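**Buying a used delay pedal: my notes after one month** 🧵

1/ I play guitar in a small band and I bought a second-hand Tesis delay pedal. I want to write what I learned, maybe it helps somebody who is also looking. 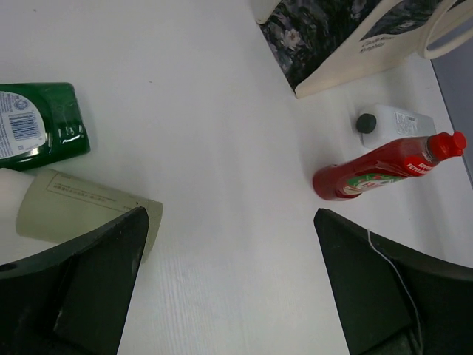 2/ Is a used digital delay a bigger risk than a used analog one? For me the risk is about the same, but you must check different things. On a digital one, test every preset and the display. On an analog one, listen to the long repeats with nothing playing.

3/ I paid 211 dollars in a shop in Clarkivden. The same model was 406 dollars new, when it was still sold. There was no box and no manual, but the power supply was included.

4/ The first evening I was disappointed. The repeats were too bright and they covered my playing. Then I found the tone control, which is hidden under the second function of the mix knob. You hold the left switch and turn. It is not printed anywhere on the pedal!

5/ My favourite setting until now: mix a little under the middle, feedback low, tone almost closed. With this colour the repeats stay behind the guitar and the singer does not complain.

6/ It has 93 preset places. I use two. One is short for rhythm parts, one is long for the slow songs. I tried to organize more of them, but on stage I can't remember the numbers.

7/ About noise. With the cheap adaptor of my old tuner I had a high whistle. With its own supply the whistle is gone. So please, try this before you sell a pedal because of "noise".

8/ Placing: I had it before the overdrive at first, and the repeats became mud. Now it is in the effects loop of my Kalinowski combo. Much cleaner. The loop level on the amp should be on the low position, otherwise the input light of the pedal goes red.

9/ What I don't like: the tap tempo switch is very close to the bypass. With winter boots I hit both. At our rehearsal in Plorkelmont the whole bridge was without delay and I noticed only at the chorus.

10/ Also it forgets the tapped tempo when you change the preset. You have to save it first, and saving takes 2 presses and a long hold. During a song this is impossible for me.

11/ Would I buy it again for the same price? I think so, yes. For a higher price I would look for one with the switches further apart.

12/ If you own the same model and you know how to keep the tempo between presets, please write me. I have read the manual online and I didn't find it.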